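Fruit on the Counter: What My Kitchen Taught Me About Storage
Project report, Food and Home Studies, Tetdale

I picked fruit storage for my project because my roommate Zihan Ren and I throw out way too much of it. We both love fruit, we both buy it when it's on sale, and then we both forget it's there (mostly me, to be fair). So in November I kept a diary for 25 days and wrote down everything we bought, where we put it and what ended up in the trash.

The rules were pretty loose. Anything soft went into one of 2 groups - left out on the counter, or put in the fridge unwashed. I weighed whatever we tossed on the little Yagi scale my aunt gave me, and Zihan did the tasting, which he took very seriously!

The counter group was the fun one to look after. Strawberries, cherries and mandarins all got spread out on top of a plastic bag so I could check them over before breakfast and pull out anything going soft.

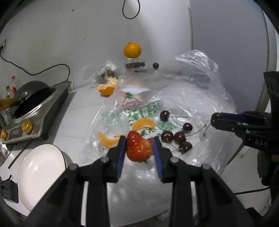
By the end we had thrown away 781 grams from the counter group, and over half of that was strawberries. They went fuzzy so fast! I'd check them at night and they'd be fine, and by morning one would have a gray spot and its neighbor would be getting ideas. Cherries did a lot better than I expected, especially the ones with the stems still on. Peeled mandarin pieces dried out on the outside but Zihan still ate them and said they were "chewy in a good way," so I didn't count those as waste.

The fridge group lost only 50 grams - one squashed strawberry and a few cherries that had rolled behind the milk.

Haruna Sasaki, my project advisor, asked if I'd bought the same amount for both groups every time. I hadn't, and that's the biggest problem with my numbers. I also opened the fridge a lot more than usual just to look. If I did it again I'd split each package evenly on the day I bought it and keep the peeled stuff out of it completely.

For now the strawberries live in the fridge and the cherries get whatever shelf is left.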